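How to Descale a Drip Coffee Maker Without Losing a Saturday

Filed under: Kitchen, Grudging Maintenance
Updated 12th November

If your coffee maker has started to groan like a man getting off a low couch, it wants descaling. Mine is a Jumetti, bought secondhand, and it ran for 11 months on hard tap water before I opened the manual. The manual had opinions.

What you need
White vinegar, the cheap kind
Cold water
A paper filter
A window that opens

Step 1. Empty everything
Dump the old grounds, pull the basket and wash the carafe. If your machine has a charcoal water filter, take it out now. Vinegar ruins it, and the replacements are priced like jewelry.

Step 2. Mix and fill
Equal parts vinegar and water, up to the top line of the tank. Put a clean paper filter in the basket to catch the flakes. There will be flakes.

Step 3. Brew half, then stop
Start a normal cycle and switch the machine off when the carafe is half full. Leave it for an hour. My first time, I gave it 13 minutes and called it done, and I was back at it by the end of the week.

Step 4. Finish the cycle
Switch it back on and let the rest run through. Open the window. Pour the lot down the sink, and warn anyone who might take it for weak tea.

Step 5. Rinse
Run 2 full tanks of plain water, letting the machine cool between them. Sniff the carafe. If it still smells like a pickle, run another.

Step 6. Test cup
Brew something you don't mind wasting. I keep a bag of Drovlow house blend for this, a gift I have been finishing since May. Pick a mug with a pale inside, as leftover scale shows up better against it.
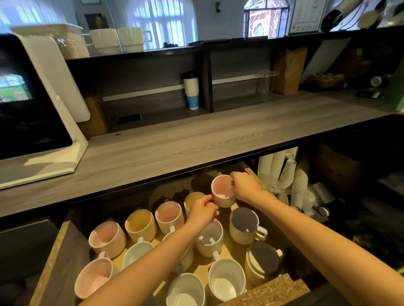

Choosing a mug from the drawer. Cream outside, pale pink inside.

How often?
Every couple of months with hard water, twice a year with soft. Put it on the calendar. You'll ignore it – I do – but the guilt gets you there eventually.

Next: Getting Coffee Stains Out of a Thermos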